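Fil sur le tassement des lessives en poudre et des poudres ménagères en général. Je travaille sur l'écoulement des solides divisés, surtout côté emballage, et la question revient à chaque fois que quelqu'un ouvre un paquet « à moitié vide ». 1/

Point de départ : la masse est fixe, le volume ne l'est pas. Une poudre a au moins deux densités utiles. La densité aérée, mesurée après un versement libre dans l'éprouvette. La densité tassée, mesurée après un nombre fixé de chocs verticaux. 2/

Mesures faites lundi sur un lot de percarbonate Gronier : 658 g/l aéré, 758 g/l tassé. Rapport de Hausner 1,15. Pour qui débute, c'est le quotient tassé sur aéré, sans unité. 3/

En dessous de 1,25, la poudre coule en général correctement. Au-delà de 1,4, elle fait des voûtes dans la trémie et il faut vibrer, fluidiser ou changer l'angle du cône. Entre les deux, on discute avec le fournisseur. 4/

Traduction pour le paquet : une masse qui occupait un litre à la sortie de la doseuse n'en occupe plus que 0,87 après transport, si le camion a fait le travail de l'appareil à tassement. Treize pour cent de hauteur perdue, sans un gramme manquant. 5/

Le camion ne fait jamais tout à fait le travail de l'appareil. Les vibrations routières sont de faible amplitude et durent longtemps, les chocs du labo sont brefs et forts. Les deux courbes de tassement n'ont pas la même forme. J'y reviens plus bas. 6/

Côté emballage, la contrainte est au remplissage. La soudure exige une lèvre propre, donc un espace libre au-dessus du produit aéré. Si des grains se logent dans la zone de scellage, la soudure fuit. On dimensionne le sachet sur la densité aérée, et le client le regarde tassé. 7/
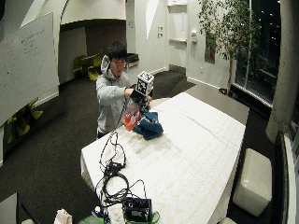
Deuxième variable : l'air interstitiel. Une poudre versée de haut entraîne de l'air et met du temps à le rendre. Pour les fines (sous 100 microns), le dégazage peut durer plusieurs minutes. Sur une ligne rapide, le sachet est fermé bien avant. 8/

D'où les micro-perforations ou les valves sur certains formats. Elles laissent sortir l'air pendant la palettisation. Sans elles, les sachets restent gonflés, les couches glissent et la palette penche. Les perforations laissent aussi entrer l'humidité, ce qui nous amène au sujet suivant. 9/

Humidité. Le carbonate de sodium s'hydrate, les grains se soudent par leurs points de contact, la poudre prend en masse. Chez Lornum, où j'ai fait mes premières années, on gardait l'atelier à 58 % d'humidité relative au maximum. Au-dessus, arrêt de la doseuse. 10/

Ce seuil était propre à la formule. Ne le reprenez pas tel quel. Il faut tracer l'isotherme de sorption du produit et regarder où la pente change. C'est long, c'est ennuyeux, et ça évite de retrouver un bloc dans le silo en octobre. 11/

Sur la mesure elle-même : trois répétitions minimum, éprouvette de 250 ml, entonnoir à hauteur constante. L'erreur la plus fréquente est de tapoter l'éprouvette pour égaliser la surface avant la lecture. La valeur aérée est alors fausse et le rapport de Hausner trop flatteur. 12/

Mio Kikuchi m'a fait remarquer en réponse à un ancien fil que l'opérateur compte autant que l'appareil. C'est exact. Nous avons comparé deux personnes sur le même lot : écart de 14 g/l sur l'aéré, presque rien sur le tassé. Le tassement efface l'historique de versement, l'état aéré le conserve. 13/

Conséquence pratique : si vous comparez deux sites, comparez d'abord les valeurs tassées. Si elles concordent et que les aérées divergent, cherchez du côté du geste ou de l'entonnoir avant d'accuser la matière. 14/

Retour sur la forme des courbes (voir 6). On ajuste souvent une loi logarithmique du nombre de chocs. Elle convient en milieu de courbe et dérive aux deux bouts — elle prédit un tassement sans limite, ce qui est physiquement absurde. Une exponentielle étirée se comporte mieux, avec un paramètre de plus à justifier. 15/

Pour les vibrations longues, il faut aussi compter avec la ségrégation. Les gros grains remontent, les fines descendent dans les vides. Si l'enzyme est portée par un granulé plus gros que le reste, la première dose du paquet n'a pas la composition de la dernière. 16/

Les remèdes connus : resserrer la distribution granulométrique, rapprocher les densités des composants, ou granuler l'ensemble. Le troisième est le plus efficace et le plus cher. Ernby l'a retenu pour sa gamme en doses, pas pour le vrac. 17/

À la maison, deux choses simples. Retourner lentement le paquet deux ou trois fois avant de l'ouvrir. Et doser à la masse : une mesurette rasée dans une poudre tassée contient, avec les chiffres du 3, quinze pour cent de produit en plus qu'en poudre aérée. 18/

Sur l'indication de volume : pour un solide, c'est la masse nette qui fait foi. Le niveau dans le sachet ne prouve rien dans un sens ni dans l'autre. Si vous avez un doute, pesez le paquet plein, puis l'emballage vide, et faites la différence. 19/

On m'a demandé en privé si tout cela vaut pour le café moulu et la farine. Le principe oui, les valeurs non. La farine est cohésive, son rapport de Hausner dépasse facilement 1,3, et le café moulu dégaze du CO2 en plus de l'air piégé. Les valves n'y servent pas à la même chose. 20/

Pour la cellule de cisaillement et les fonctions d'écoulement, je ferai un fil séparé quand la série Thân sera dépouillée. Il manque encore les points à faible contrainte, les plus pénibles à obtenir. 21/21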